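Luna kitchen corner, pictures

The little kitchen table at Luna, for anyone thinking of the same setup. No big captions, short on time. The mat is brown and takes up most of the tabletop, white shows round the sides. Everything on it is small stuff, one-person size, noodles for lunch and a few plates.

List for those who asked: saucepan with glass lid, plate rack, three plates (gray, light blue, yellow), toaster oven. The mug tree was Impi Mäkelä's pick, she wanted the mugs off the shelf.

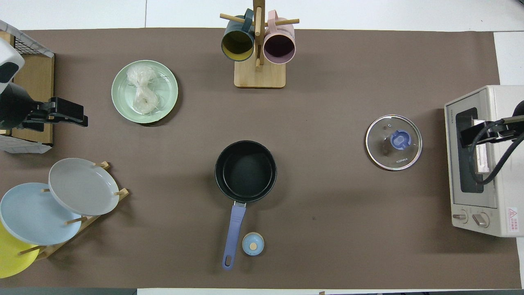 Saucepan, plates in the rack, cream toaster oven.
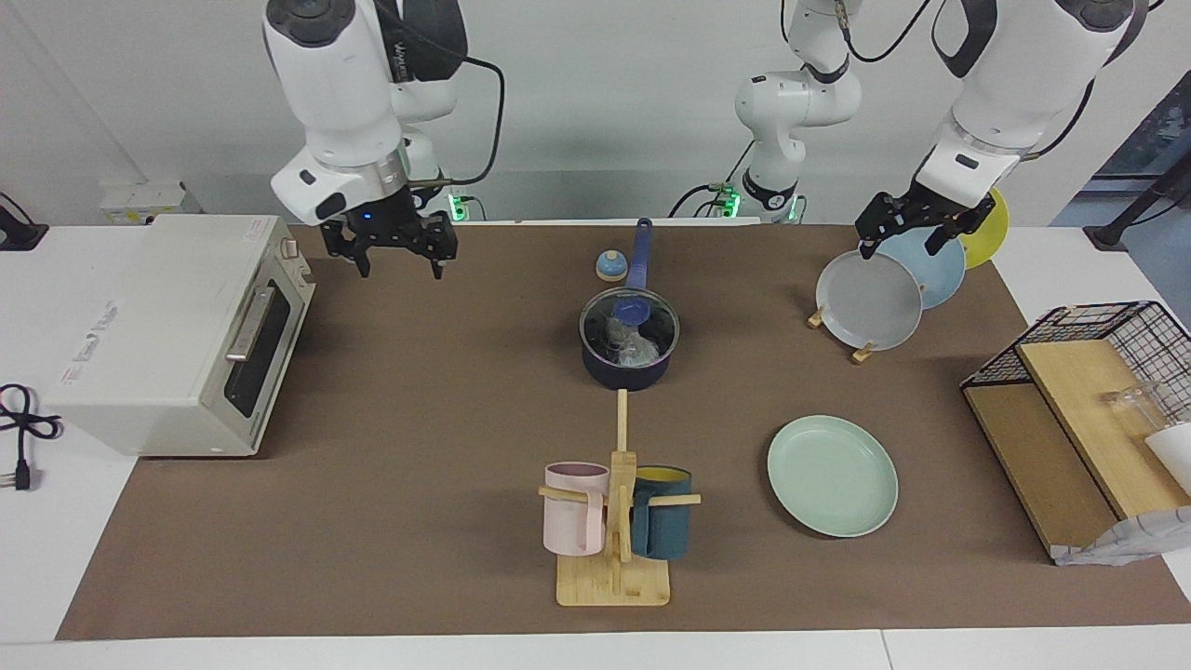

Noodles are the glass kind. Soak them 8 minutes, then into the pan. Impi does hers longer, too soft for me.

Prices, since poeple keep writing: the rack was 20 at the Nieminen summer sale, the mat came from Vemow and was cheaper then that. Whole corner came in around 100 without the oven. Oven was a gift so no idea, sorry.

Plates go in the rack on edge, biggest gap between them you can manage, they chip otherwise. Mat wipes down with a damp cloth, dont put it in the machine.

More from Wilirach next time, the hallway and the bench. Still sorting those. Questions to the usual adress, put "kitchen 1101" in the subject so I find it.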